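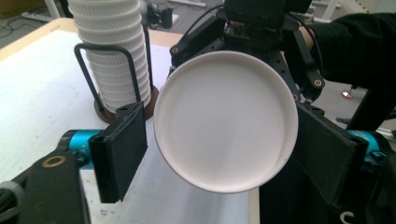

Pre-session check, hand-held gripper, plate and cup trials
Prirkden bench, Oct 10, 2024
2 min read

We use cookies to remember your preferences. Accept / Manage

1. Finger pads seated, screws tight. OK. The last loose one cost us 31 demonstrations, all of a plate slowly rotating.

2. Pads clean. OK after a wipe.

3. Table surface. PASS WITH COMMENT. Grey smudges again. The policy trained in May on the Sfeir set learned to reach for a smudge, with great confidence.

4. Cables clear of the walking path. FAIL. Some on the floor. Tape before anyone carries crockery.

5. Operator sleeves clear of linkages. WATCH. Long sleeves are allowed; feeding them to the mechanism is discouraged.

6. Cup stack stable in its holder. OK.

7. Grip on plate rim. OK. Squeeze at the rim, lift, hold, put down. Heroics go in a separate folder.

8. Calibration repeated after any knock. DONE. "It was only a small knock" is a knock.

Result to date: 165 of the planned 500 demonstrations kept. Trials with a fresh calibration replay noticeably better on the Gera arm, a finding Prureditz will be told about once item 4 is closed.

Recheck: before next session.

2 comments | 31 shares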